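Do I really need a descaling plan?

My new kettle came with a card inviting me to join the Trevano Care Plan. For 98 dollars a year they mail you packets of descaler and an email reminding you to use them. 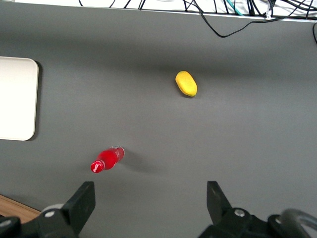 I read the whole pitch twice. It says hard water is "silently shortening the life" of my appliances and that members save 366 dollars over the life of the product. The kettle cost 60. I would love to see that math, but the footnote only says "based on internal estimates."

Folasade, who signed up in March, tells me her kettle looks great. I believe her. Mine looks fine too, and all I do is boil some white vinegar and water in it when I see white flakes, let it sit, and rinse it well.

Maybe the packets work better. I asked customer service what was in them and got back "a proprietary blend," so I asked again whether it was citric acid. Still waiting on that one. Plain citric acid is sold in the canning aisle at my grocery store, and a bag lasts ages.

I'm keeping the kettle. The card went in the recycling.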